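Notebook -- 19 July 2023
Open day, Pristeswood building, ground floor lab

Doors opened late, the badge printer wouldn't wake up. Ended up writing names on tape. Visitors went through in groups, short talk first, then the bench, then the simulator station at the back.

Bench demo: Tomaszewski cell, pick and place on the foam blocks. Ran fine in the morning. After lunch it faulted on the same joint limit 3 times in a row, always on the far left block. Moved the tray 2 cm to the right and it stopped complaining. I would still like to know why it was happy there yesterday. Log is saved under openday_pm, have not looked at it.

Speed was capped low for visitors. Several people asked if it always goes that slow. Next time put a card on the fence with the demo speed and the normal speed on it, so we don't have to keep explaining.

The Pastmont people came in the second group. They do packaging and mostly wanted to know how long a changeover takes and who does it. Told them the truth, that it depends on the part and that our numbers come from a lab with nothing else running. They took a copy of the gripper sheet. Need to send them the payload table, it was missing from the printout.

Questions I couldn't answer well:
- what happens to the arm if the power goes mid-move (I know the short version, should know the long one)
- whether the planner can be told to stay out of a region without editing the scene file
- cost of a replacement fingertip set

Simulator station: Vellomlow build on the desktop, big monitor, keyboard locked in the drawer. We had 500 saved starts for the kitchen task and pulled them at random. Load time was the weak point. 17 seconds from click to first view, and people drift off. Preload the next one while the current one is running.
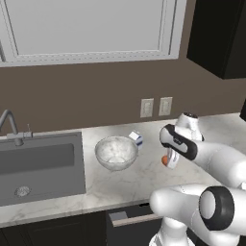 The kitchen task held people longer than the bench did, mostly for the objects. One visitor wanted to know how the simulator deals with clear things like the glass bowl, where the marble shows right through it, and whether a real camera would find the rim. Said rendering it and detecting it are separate problems and we have only worked on the first. Another asked if the carton so close behind the bowl counts as an obstacle when the gripper is down there by the orange thing. It does, the planner uses a padded box for it -- I should check how much padding, I gave a number from memory.

To do before the October one:
- payload table to Pastmont
- joint limit log
- speed card for the fence
- preload in the Vellomlow launcher
- spare tape, spare markers
- second chair at the simulator station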